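Sarkix Releases Prorance, a Kit for Teaching Household Robots by Hand

September 5, 2023 – Sarkix today began shipping Prorance, a hardware and software kit that lets a person teach a robot arm a task by guiding it by hand or driving it from a remote station. The kit is sold to research labs and to companies building robots for use in homes.

Prorance includes a wrist camera with a wide lens, a pair of hand controllers and the Sunura recording software. An operator performs the task through the robot, and Sunura stores the camera video together with the arm's joint positions and the state of the gripper. Each run can be replayed, trimmed or thrown out before it is used for training.
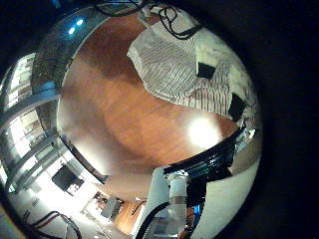
Cloth handling was the first group of tasks Sarkix recorded with the kit. Fabric changes shape every time it is touched, and positions programmed in advance are of little use with it. The wrist camera takes in the striped fabric rumpled on the wood floor, and the same view reaches the windows on the far side of the room and parts of the robot itself. Operators working by remote control use that wide view to judge where the gripper is before they close it. Glare from a floor can wash out detail, so Sunura lets the operator mark affected sections of a recording for review.

Sarkix recorded 3,263 demonstrations during testing, which started in March at its Penry site. Of those, 1,000 were done by hand guiding and the rest by remote control. The company said new operators needed two practice sessions before their recordings were kept.

"People who buy this want to show the robot the job and get on with it," the company said in a statement. "They should not have to write code for every towel."

The kit is available in three versions. The base version supports one arm, the second supports two arms, and the third adds a second remote station for training new operators. All versions include Sunura updates for two years. Current customers of the Sunura software can move their existing recordings over at no charge.

Orders and requests for a demonstration are handled by the Sarkix sales office in Penry.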